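Handheld grippers for collecting demos -- how many do you throw away?
Forum: Learning from demonstration > Data collection
Started by orkdale_bench, 12/08/2024

orkdale_bench wrote:
We've been collecting two-handed demos with handheld grippers for a packing task. Food packets on a white sheet, a divided tray at the back of the table, head camera plus the gripper tracking.

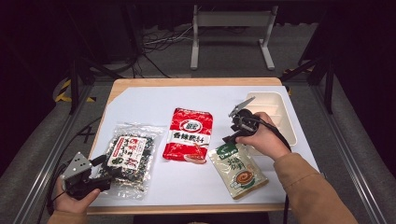

The job for each take is to pick up the packets one at a time and put them in the tray. Either hand may start. We have 400 takes recorded and after going through them I've kept 242. The rest went for tracking dropouts, a packet slipping out of the jaws, or the operator stopping to think halfway. That feels like a lot of waste. What do other people keep?

tidewrack wrote:
Depends what you mean by a slip. If the packet falls and the operator picks it up again, I'd keep it. The policy is going to drop things too and it needs to have seen a recovery.

orkdale_bench wrote:
At the moment any drop is a bin. I was worried it would learn to drop things.

tidewrack wrote:
It won't if they're a small share. We trained with and without and the one with recoveries was clearly better on soft bags. Without them it closed on air, lifted, and carried nothing over to the tray.

m_pasaribu wrote:
I'd go the other way on this. We kept recoveries at first and the arm started hesitating before every grasp, because our operators hesitated after a drop and it picked that up. We only got rid of it by cutting them all out again. I wouldn't keep them unless you trim the pause.

tidewrack wrote:
Trimming the pause is fine, I do that as well. That's a different thing from binning the take.

m_pasaribu wrote:
It is if you've got someone to do the trimming. We haven't.

Presero wrote:
What are you using for packets? Bags with a crimped edge are all right, but flat glossy pouches are a pain for us. The fingers skid along the top and push the pouch over the sheet.

orkdale_bench wrote:
Mixed. A clear bag of dried seaweed, a red dipping sauce pouch and a beige one with a green strip along the top. The sauce is the worst of the lot. I ask people to come in at the long side with the jaws low and squeeze it up a bit before lifting. Takes a while to get the knack.

Presero wrote:
Same as we do. Also check your sheet is taped down. Ours crept towards the operator over a session and we only noticed when we played the first and last takes side by side.

orkdale_bench wrote:
Will check. I tape the far side only.

kettleson wrote:
Sorry if this is a basic one, but why handheld grippers and not teleoperating the arms? I'm setting up something similar and my supervisor wants teleop.

orkdale_bench wrote:
Speed, mostly. I can get a new person recording usable takes the same morning. With teleop it took days and they still moved very slowly. The drawback is that people reach in ways the arms can't follow, so you need a check for that afterwards.

m_pasaribu wrote:
And the cables. Watch where they run on the left hand. We lost 17 takes in one afternoon to a connector that was working loose as the operator reached forward.

Mahnaz Najafi wrote:
On the original question, I'd look at who the bad takes come from before changing the rules. When I did that on our set, most of the rejects were from two operators who'd had no practice. We now give everybody a practice block that isn't recorded and our reject rate came down a lot. I'd also move the packets about between takes. If the sauce is always in the middle it will learn the middle.

orkdale_bench wrote:
We shuffle positions every ten takes. Maybe that isn't enough.

Mahnaz Najafi wrote:
I'd do it every take. It's slow but you'll need fewer of them.

pincombe wrote:
Every take is overkill for three packets in my view. Every ten is too few though. I do every third and turn the tray round now and then.

orkdale_bench wrote:
Went back through the log. Eight of the 242 had a dropout I'd missed, so it's 234 clean ones. A good share of the rejects are drops with a recovery, and I've put those in a separate folder. Plan is to train once without them and once with them, pauses trimmed, and compare. I'll post the results here, probably in November as the arms are booked until then.

m_pasaribu wrote:
Please do. Keep an eye on the hesitation.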